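The gripper that quit every afternoon

I lost most of September to a fault that came down to one screw. I'm writing it up while I still remember the order of things, mostly for my own use the next time it happens.

The job was pressing the switches on a power strip. I had been recording runs with the hand-held gripper, the Nesix, which logs the jaw opening and the wrist angle while I do the task myself. The recordings go to a program called Drevolix, which turns them into something the arm can repeat. By the end of summer I had 1148 runs. The arm was doing fine on cups and spoons and badly on buttons.

The first sign of trouble was in the log. At the start of a session the jaws closed to zero, as they should. After 30 runs or so the closed reading had crept up, and by late afternoon it would jump in the middle of a press and the session would stop with a width error. If I let everything sit until morning, it worked again.

That pattern made me think of heat, so I spent a week on heat. I moved the battery away from the encoder board. I ran a desk fan. I recorded a full session at six in the morning with the window open, and it failed at run 114. The fan session had failed at run 133. Neither number told me anything.

Next I blamed the cable. The encoder cable on this model passes close to the hinge, and I have broken one before. I swapped it for a new Skedau cable, which cost me four days of waiting, and the error came back the same evening.

So I went back to the bench and did a few slow presses by hand with the log open beside me. The strip has four outlets in a row and a round button for each one. The buttons don't take much force, but you come at them with the jaws at an angle, so the push goes sideways into one finger more than the other. I started with the jaws open and watched the reading before I touched anything. It was steady. Then I pushed lightly on the right finger with my thumb and the number moved. 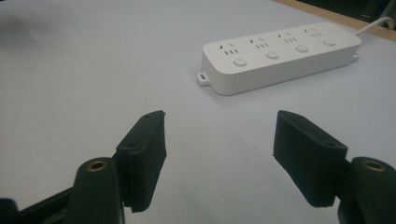

What was loose

The finger pads were fine, apart from the edges getting ragged, and I replace those anyway. The play was farther back, where the right finger meets its carrier. One screw had backed out less than half a turn. With the finger pressed sideways, the carrier tilted and the encoder read the tilt as opening. Each press worked it a little further. My guess about the mornings is that I was snugging it up without knowing when I squeezed the jaws shut for the zero check.

I took the screw out, cleaned it, put it back with threadlocker and left it overnight. The other side got the same. I have done two long sessions since and the closed reading has stayed at zero in both.

What I threw away

This was the part that hurt. Any run recorded with the carrier loose has a wrong jaw width in it, and the arm had been learning from those. It explains why it kept stopping short of the buttons — I had been blaming the camera for that. I dropped every session where the closed reading had drifted by the end, and kept the rest.

The arm is a Rosenthal and has its own force limit, so it never pushed hard enough to break anything. I had raised that limit in August, trying to get the presses to land. It is back where it was.

I now check the closed reading before and after every session and write both down on paper. If they differ, the session doesn't get uploaded. I also push on each finger with my thumb before I start.

Still to do: retrain on what's left, and order more pads.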